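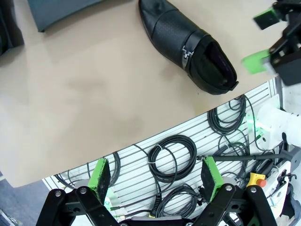 4 min read

Teaching the Two-Handed Shoe

A buckled leather slip-on is an awkward thing to hand to a machine. It has no flat side worth the name, it stands differently depending on where it is pushed, and the opening that looks like the obvious place to grab is also the part that gives way first. For the people at Wondis, a small group working on remote-controlled training for two-armed robots, those are reasons to keep using one.

The group's shoe task sounds short. Pick up a single shoe from the table, turn it so the toe points away from the operator, and set it down on its sole inside a marked area. A person does it in a couple of seconds without looking closely. The robot learns it from recordings in which a person drives both arms from a pair of handheld controls, and each recording counts as one demonstration. The current set holds 118 of them, all made with the same software, which the group calls Nornuvar.

Nornuvar stores three things for every demonstration: the joint positions of both arms, the opening of each gripper, and the video from the cameras, including the one at each wrist. The wrist views matter more than visitors expect. A camera fixed above the table sees where the shoe is, but once an arm moves over it, the view is blocked. The wrist camera keeps the fingers and the object together in one picture through the approach, and it shows when the other arm is coming in from the side.

On the black shoe, the perforated upper carries a wide strap across the instep, with a small silver buckle at one side of the opening. The buckle is the hard part. A finger pad that lands on metal has less to hold than one that lands on leather, and if the grip closes over the strap at an angle the shoe turns as it is lifted. Operators are told to take the heel first and leave the strap alone. The instruction was added to the written procedure after the first 15 demonstrations, which were then thrown out and recorded again.

The fingers are bright green blocks, and the color has a practical use. Against a sand-colored table and dark leather, green stays easy to find in the video, for the person checking the recording and for the model trained on it. Black textured pads on the inner faces do the gripping.

What operators get wrong

Most bad demonstrations fail in the same way: the operator hesitates. A person at the controls who is unsure of the distance to the table stops, backs off a little and tries again. The shoe ends up where it should, so the recording looks like a success. A model trained on it learns the pause along with the motion, and will sometimes hover above a shoe for no reason connected to the shoe.

The Wondis procedure deals with this in two steps. New operators practice without recording until they can finish 12 runs in a row with no stop during the approach. After that, each session is reviewed at double speed, where pauses are easier to see. Anything with a visible stall goes into a separate folder called Szekeres, after the street where the group had its first workshop. The folder is kept for testing and is never used for training.

Using both arms adds a second source of trouble. One arm has to wait while the other works, and waiting is difficult to demonstrate well. If the idle arm drifts, the drift is recorded as if it were intended. Nornuvar has a lock that freezes one side, but the group stopped using it for this task. With the lock on, the free arm learned to work alone and the second arrived late – often too late to steady the toe before the shoe was set down.

By hand instead

The other way to show a robot a task is to take hold of the arm and move it. Wondis does this for slower jobs with firm contact, such as pressing a part into a fixture. The person feels the resistance directly, which handheld controls do not pass on. The drawback is that hands and sleeves show up in the video, and they will be missing when the robot works by itself. With two arms there is a plainer limit: one person cannot comfortably guide both and keep an eye on the object.

Geton, a footwear returns business that plans to try the system on its sorting line, asked for both methods to be compared on the same shoe. That comparison is scheduled for September. The measure will be placements inside the marked area, sole down, with the starting angle changed before each run. Demonstrations with laced shoes will be recorded separately, under a procedure that has yet to be written.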